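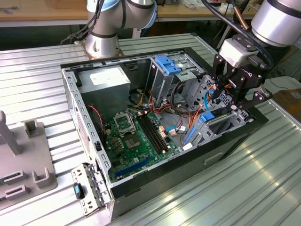 Desktop tower on the bench, side cover off

Bench Technician, Desktop Teardown
Noonan site, full time, day shift

Trillix takes in used office computers and sorts them into parts for resale and material for recycling. We are hiring a bench technician for the desktop line at our Noonan site. The job is open now and will stay open until filled.

What you will do
Open desktop towers and take out memory, drives, processors, power supplies and boards
Check parts for bent pins, cracked connectors and missing latches
Bag and label parts that can be sold again
Separate cable, steel and circuit board into the right bins
Enter serial numbers in the stock system
Keep your bench clear at the end of the shift

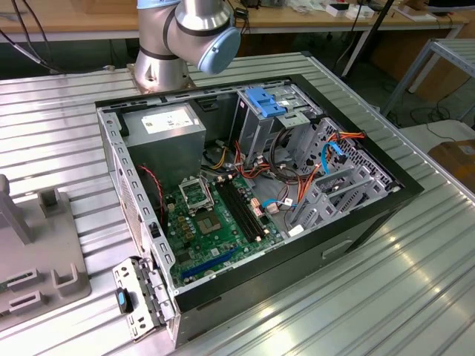 Open case with the memory slots empty and the CPU bracket raised

What we ask for
You can tell a SATA cable from a power cable and know how a CPU bracket opens. Repair shop, school lab or home experience all count. You can lift 31 pounds and stand for most of a shift. No degree needed. New hires get 60 hours of paid training and work next to a senior technician during that time.

Pay and hours
$700 a week during training, reviewed in July. Monday to Friday, 7:00 to 3:30, with a half hour for lunch. Safety glasses, gloves and wrist straps are supplied. Steel-toe shoes are not, but we pay back up to $235 a year toward them.

How to apply
Send a resume or a short letter to Teresa Mac Carthaigh, Trillix Hiring, by 10th January. Tell us which desktop models you have worked on and when you could start. Interviews are on site and include a short bench test.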